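**saqib_m:** Duvet planner on Sturnia is driving me up the wall. The segmenter merges the white duvet with the white sheet, so grasp points land on the mattress. Anyone else?
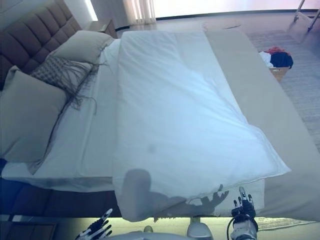 I've bumped the point cloud crop to 800 and dropped the replan rate to 4 Hz, no luck.

**tiburcio:** Mask out the head and hand shadow first, mate. Grey edges fool it every time.

**flurnby_fan:** Disagree, colour's useless on white. Use depth for the fold edge.

**saqib_m:** Righto, trying depth tonight!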